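Letters after my name

For six years my email signature at Marulanda has said "Project Coordinator" and nothing else. Then Damián Alvarado, two desks over, passed his project management certification, and by lunch he had four extra characters after his surname. By the afternoon he had ordered a mug.

I am not proud of how quickly I looked up the application form.

The first thing you learn is that you can't just take the exam. You have to prove you've earned the right to be nervous about it. My certifying body wants a log of supervised project hours, a statement from a manager for each project, and a number of course hours from a provider it likes. My own records consisted of a calendar full of meetings called "Catch up" and a shoebox of conference lanyards. I spent most of April working out what I had been doing for a living.

Wilson Huanca, who was my manager back in Rostville, signed off on two of my projects and returned the forms with one comment: "You led this? I remember it differently." He signed anyway. I choose to treat that as an endorsement.
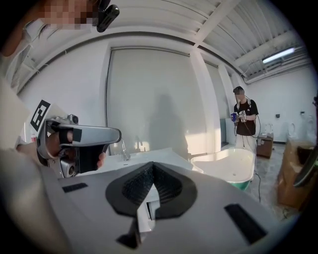 The course hours were easier, if duller. I signed up with an outfit called Ulero, whose evening classes are taught over video by a patient woman named Fidelina Rivadeneyra. Her sister Nidia runs the office and sends the reminders, and I came to fear Nidia much more than the exam. Miss a module and there's an email. Miss the email and there's a phone call, very polite, during dinner.

The classes were good, I should say. I finally found out the difference between a risk and an issue, which I had been using interchangeably in front of clients for years. (A risk might happen. An issue already has, and someone is asking you for it in writing.) I also learned that most of what I do at work has a proper name, and that the proper name is always longer.

Then there's the test: 200 questions, a locked testing center, and a locker for your watch. I used the Kumar study guide, a book heavy enough to hold a door, which it now does. The practice questions all follow the same pattern. A sponsor is upset, a vendor is late, a team member has stopped speaking to another team member, and you must pick what to do first. My instinct was always to go and get coffee. It was never among the options.

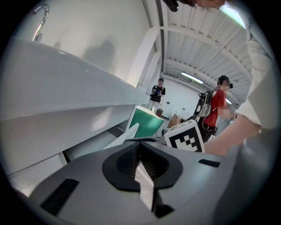 Does the certificate last forever once you pass?

Mine runs for a fixed term, and then I have to show continuing education hours and pay a renewal fee. Other bodies set their own rules, so read the renewal page before you pay for the exam.

I passed, on the second try. The first attempt I've described to my family as a scheduling problem. Anselmo Arango from accounts approved the expense claim for one exam fee and sent back the other with a sticky note reading "nice try."

No raise so far. My manager says the letters will be "reflected in the next conversation," and I've put that conversation in my calendar. I called it "Catch up." The mug arrives next week.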